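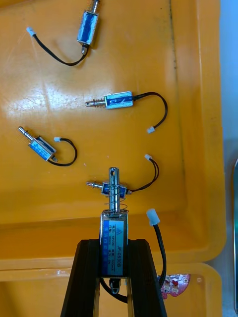 Push-pull solenoids were chosen for the locking part of our cabinet project because they are simple to drive and easy to find in small shops. A solenoid has a coil, a metal frame and a plunger, and when current goes through the coil the plunger moves. In the first weeks we worked with two sizes. The small ones have a silver frame around a blue coil, a thin plunger and a short black wire with a white plug, so they can be connected without soldering. The larger one has a spring around the lower part of the plunger and a round hole near the tip, and on its label the model number JF-0530B can be read. This hole became important for our design, as explained in section 3.

1. Background

The Julenis project is a key cabinet for the student workshop in Lorkport. The workshop has many small tools which are borrowed during the day, and the old cabinet had only one lock for all the doors. If a student needed one drill, all other things were open too. The task given to our group was to make a cabinet with 4 doors, where every door opens separately, and to stay inside the budget of the course.

We started in January with a short study of possible locks. Small servo motors were tested first. They worked, but the plastic arm was bending when somebody pulled the door strongly. Magnetic locks were too heavy for the thin doors and they need current all the time. After this study the group decided for solenoids.

2. First tests with the small size

The small solenoids were mounted on a piece of plywood with two screws each. The plug was practical, because we changed the parts many times during testing. For the power we used a laboratory supply and later a simple transistor board made by the group.

The result was not sufficient for the doors. The stroke of the plunger was short, and when the door was pressing a little against the latch, the plunger stayed in its place. We tried to put oil on the latch and to file the edge round. Both helped only in some cases. One of the doors is not perfectly straight, and for this door the small size never opened in a reliable way.

We did not throw away the small solenoids. They are now used inside the cabinet for the drawer with the screws and bits, where the force on the latch is very low.

3. The larger size and the latch

For the doors we changed to the larger size. In this design the plunger does not go directly into the door. A steel pin goes through the hole of the plunger and holds a flat latch, made from a sheet of steel in the workshop. When the coil has current, the plunger pulls the latch back. When the current stops, the spring brings it out again. In this way the door is also closed when there is no electricity, and this was a requirement from the Oosthuizen laboratory, which owns the tools.

The first version of the latch had too much play on the pin. After some days the hole in the latch was not round anymore and the door made noise. In the second version we used a thicker sheet and a small washer on both sides. It is better, but the washer is difficult to put in with the fingers and we recommend tweezers.

4. Endurance test

A test program opened and closed one latch again and again. The plan was to make 3,000 cycles without a stop. In the first run the latch failed after 798 cycles. The reason was a loose screw in the holder, not the coil. We put thread glue on the screws and repeated the test. The second run was completed.

During the second run we also looked at the temperature. The pause between two cycles must not be too short. With the first setting the coil became so warm that it was not pleasant to touch, and the pull became weaker. With a longer pause this problem did not come back. In normal use a door is opened only a few times in one hour, so we do not expect difficulties.

5. Costs

The material for the complete cabinet, without the wood, cost almost 112 euros. The wood was taken from an old shelf. The control board was ordered from Zarkano and it was the most expensive single part. The delivery was late and for this reason the wiring was done in the last week, which can be seen in the quality of the cables.

6. Open points

The cabinet was shown in the workshop on Tue 12 November. The doors open with the student card, but the following work is still not finished:

The cables behind the doors need a cover.
The crooked door should be replaced, or the hinge must be moved.
There is no emergency opening with a mechanical key.
The program does not save who has opened the drawer, only the doors.

The drawings of the second latch and the list of parts are in the appendix.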